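Print this page E-mail this page

Robot arm on towel folding at work, what happens to our shifts?

Hi all. I work at a linen plant, mostly hotel and gym stuff, small towels and cleaning cloths on my line. In September they put in one arm from Cilemier at the end of table 2 and we were told its a trial. There are 39 of us on the floor. Management says no layoffs, but they say "tasks will change" and nobody will tell me what that means in hours. I'm paid per piece over a base rate. 955 pieces is my target for a shift and I usually beat it, thats where my extra comes from.

So far the arm only does towel into bin. Doesn't fold great. Somebody still has to lay them out and fix the ones it bunches up. Guess who. And the pieces I fix don't get counted for me, they count for the machine. 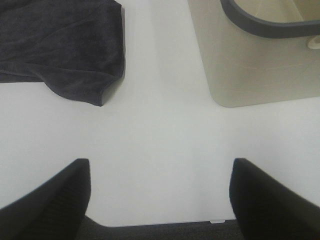 Gray towel and the bin at the arm's table, fingers open.

Questions really:
- anyone been thru this, did you keep piece rate or go hourly?
- can they make me tend the arm AND hit the same target?
- is there training I should ask for now, before it's decided for me

No union here. Sorry for the rushed post, on break till 2.

Print this page E-mail this page

3 answers

Answer 1

Went through this at Pivitz, packing side, not linen. They started with one arm too. Things that mattered:

Get the target question in writing. Ask your supervisor by e-mail, keep it plain - "when I am assigned to the arm, what is my target and how am I paid for that time." Don't argue about robots in it. They had no answer for us for three weeks, then they put arm time on a flat hourly rate. It was lower than what the fast people made on piece rate and a bit higher than what the slow people made. So some of my coworkers were happy and some were really not.

Write down every day how long you spend fixing its pieces. Start time, stop time, what went wrong. Little notebook is fine. When we finally had the meeting the only numbers in the room were the vendor's and ours, and ours were better because we'd been standing there.

Training, yes ask. Clearing faults, restarting it, teaching it a new bin position. On our floor the people who could do that got the lead slots when the second arm came. It's dull work though, a lot of standing and watching. My shoulders quit hurting, my feet started. Also the line got lonely, four of us used to talk across the table and then it was me and the arm.

On whether they can do both at once, I don't know the law where you are. Your state labor office will have a phone line, call them, takes ten minutes.

Answer 2

they will replace you all. happened at my cousins place. start looking now

Answer 3

Dont agree with the answer above, at least not for soft goods. I do maintenance at Nadent, we run arms on hard plastic trays and they're fine. Then we tried them on shop towels and it was a mess. Cloth never lies the same way two times. You pick a corner and get the whole thing, or you get nothing. We had one person at that table the whole shift and after a couple months the arm was moved back to trays.

Things to check on yours:
- is the bin always in the same spot? if people bump it the arm misses and you get blamed. tape marks on the table, cheap, do it today
- who is allowed to press stop. should be everybody, and you should be shown how before you work next to it. If you haven't been shown, ask today also
- how are they scoring it. Ours was scored out of 100 picks with someone helping it, which is not the same as 100 picks alone. Ask if the fixed pieces are in the number

That last one is your real problem imo. If your fixes count for the machine then the trial looks better than it is, and somebody upstairs will buy more on that number. Tell them nicely. The vendor wants to know too, ours did, they changed the report when we asked.

Comment from the poster: thanks, did the tape marks. Got told the stop button thing will be "covered Sunday" so we'll see. Notebook started. A lady who came over from Agyeman says they went hourly there and she makes less but goes home less tired, so I dunno. E-mail about the target is sent, no reply yet

Print this page E-mail this page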